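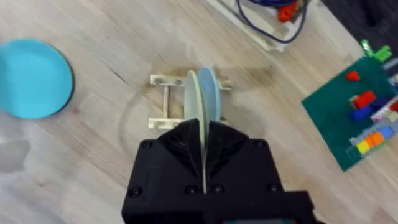

Gripper season at the back bench

Those of you who pass the back bench on your way to the coffee will have noticed that it has been given over to toy crockery. The May project is a comparison of two sets of gripper fingers, and the test is putting away the dishes. The dishes are small enough for a doll. The dish rack is cream-colored and would fit in a coat pocket. We are told this is serious work, and Cecilia Akpalu has a spreadsheet to prove it.

The contenders are the Lamptey fingers, which have a steep wedge and meet in a thin line, and the Pendcombe fingers, which are blunter and have a soft pad stuck on the inside. Both sets go on the same gripper body with the same screws, so a change takes as long as it takes to find the hex key. Last Friday that was most of the morning. Mackenzie Dhillon had it in his shirt pocket.

Plates were Souad Ghoneim's idea. She had watched the earlier block-stacking trials and pointed out that any gripper looks good with a cube. A cube has flat sides, it stays where you put it and it asks very little of you. A plate is thin, round and slippery, and it wants to be held by the one edge the rack also needs. If you grab too high, the plate swings. If you grab too low, the fingers hit the rack before the plate does, and you get to hear that noise.

We drove everything by hand through the Bravitz controller, with no learned policy anywhere in the loop. The idea was to find out what the fingers could do before blaming software for it. Cecilia did most of the driving, with Amerley Nutsugah taking over whenever Cecilia started talking to the plates.

The count so far is 117 tries with the Lamptey fingers and the same with the Pendcombes, all by the same two drivers and all with the same rack. Some early findings, for those who like to place bets:

The Lamptey wedge is the better tool for getting into the rack. The slim tips go down between the plates without knocking over the neighbors, and they will pinch two plates at once if you ask nicely. They will also pinch two plates at once if you ask for one, and that accounts for most of the swearing in the log.

The Pendcombe pads hold on better once they have hold. You can carry a plate the length of the table at a fair clip and it stays at the angle you picked. Getting the pads around a plate that is lying flat is another matter. Mackenzie's method is to push it to the table edge and come at it from the side, and the floor has seen a good deal of crockery as a result.

Neither set likes a handover from one arm to the other. The receiving arm has to come in at an angle that its elbow finds insulting, and the wrist cables get an opinion too. We have moved the cable ties on the right arm twice and expect to move them again. Adwoa Ayaaba thinks the answer is a longer cable and a looser loop. Mackenzie thinks the answer is a shorter cable. They have each been given an arm.

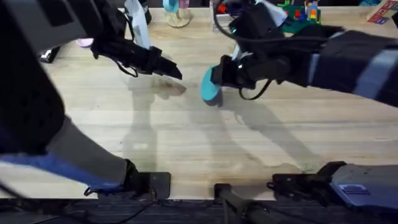

Right arm holding, left arm waiting its turn.

On cameras, a short note. The wrist view is lovely for the last inch and not much use before that, as the gripper takes up a good part of it. The fixed view gives you the whole table but has a hard time with depth, and Amerley reports closing the fingers on clean air several times while feeling very confident. Most of us now glance from one to the other, like people crossing a street abroad. Himard has offered to lend us a depth camera, and we have said yes before they could ask what it was for.

Next up is wear. Adwoa wants 2,000 open-and-close cycles on each set of fingers to see whether the pads peel and whether the wedges lose their points. It will run overnight with the door shut, out of kindness to the people in the next room.

If you would like a turn at driving, put your name on the sheet by the bench. No experience is needed, and the plates are plastic. Please put the hex key back.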